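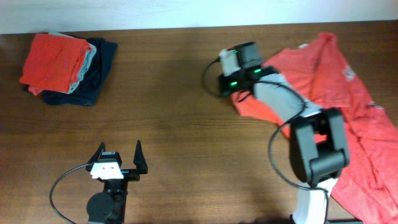 Two-arm folder, progress and a question about cables

Print this thread | E-mail to a friend

cosimo_p
Got the left and right arms sharing one table at the workshop. Right one grabs the edge of a shirt fine. My gripe is the cable – it loops off the gripper head and lies right across the fabric. Reroute it or ignore it?

Flatel
Reroute! Clip it to the forearm with some slack at the wrist. Mine snagged a sleeve in June and pulled the connector out.

mukdale129
Disagree. Clips too tight and you'll wear the cable out at the joint. I've run mine loose for 2,000 folds, no trouble.

Flatel
Towels or shirts, though?

mukdale129
OK, towels. Mostly.

cosimo_p
Ha. I'm doing T-shirts, so I'll try clips, but only on the straight part. Anyone got a gripper speed they like for thin cotton?

torres_12
Slow on the close, whatever you want on the lift. I'd worry about that before the cable.

Filed under: Home Builds > Arms & Grippers

Recent threads
Emonik servo hum at idle
Soft finger pads, what are you using?
Table height for two arms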